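4.2 Openings and the withheld object

The second group of stories is the suspense set, 422 in total after we dropped duplicates and anything under 300 words. All came from the Ovance archive, which is a free site where members post their own short fiction and tag it themselves. Tags are messy. A story marked "thriller" may be a love story with a gun in it, and we left those in.

We read the first 40 lines of each one and marked the point where the reader first learns that something is wrong. Following Liretti we call this the turn. In published thrillers the turn comes early, often in the opening line. In the Ovance set it comes late, and in a good number of stories there is no turn in the first 40 lines at all. Weather, waking up, a train, a long drive home. Then a phone rings.

Objects matter more than we expected. The amateur writers lean on one household thing - a knife, a key, a coat on a hook - and come back to it again and again before it does any work in the plot. Kitchens are the favorite room by a wide margin, bedrooms next.
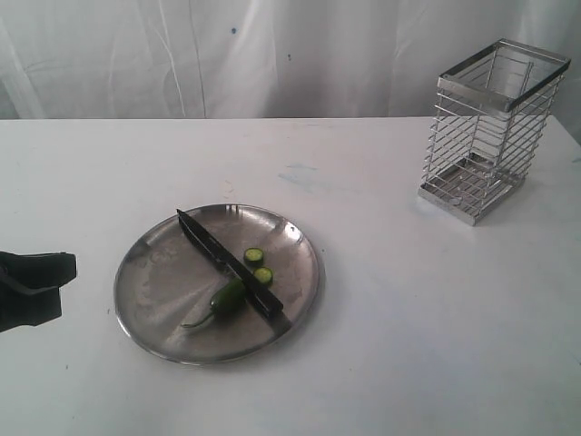 Liretti treats this as a beginner's fault, a kind of over-pointing. We are less sure. When the same object is named twice and then dropped, readers in our small panel kept waiting for it, and said so in their notes. One wrote "where did the key go" in the margin of a story that had moved on to a funeral. The waiting is suspense, even if the writer never meant it.

The Vrabec scheme has 4 classes for this: planted, used, dropped, returned. We kept the names but changed the second one. In Vrabec an object is "used" only if a character acts on it. Too strict for these stories, where the object is often just looked at, or remembered, or lied about to the police. We counted all of those. Two coders worked apart and then compared. Most fights were over dropped versus returned, usually when a story ended on a vague line like "it was still there." What was still there? We marked such cases as returned and moved on.

A note on point of view. First person stories drop objects more than third person ones do. Probably the narrator is busy telling us how he feels and forgets the drawer he opened on page one. Present tense makes it worse. We did not test this seperately and the claim should be read as an impression from coding, no more.

4.3 Distance and the close view

Next, how near the reader is placed to the thing. We split passages into far (room, street, house) and near (hand, edge, handle, breath). The near passages tend to be short. Sentences lose their verbs. Writers who are otherwise fond of long description go clipped the moment a hand reaches for something, and then relax again after.

The shift is easy to spot by eye, harder to count. Flultenby used sentence length alone, which works for edited prose but not here - many of the Ovance authors run three sentences together with commas, and a chase can be one paragraph with a single period at the end. We went by verbs of reaching and touching instead.

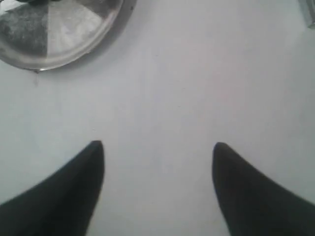
Figure 1. Close view with two dark gripper fingers, tips angled toward each other.

Near passages cluster just ahead of the turn. That holds for the stories with a late turn as well as the early ones, so it is not simply a matter of position in the text. In the stories with no turn the near passages are scattered, or missing, and these are also the ones our panel most often quit reading. Whether the two are linked we cant say from this data.

There is also the matter of endings, taken up in section 5. Many of the dropped objects come back in the last line, alone, with no one near them. A far view of a small thing. The panel was split on wether this felt earned.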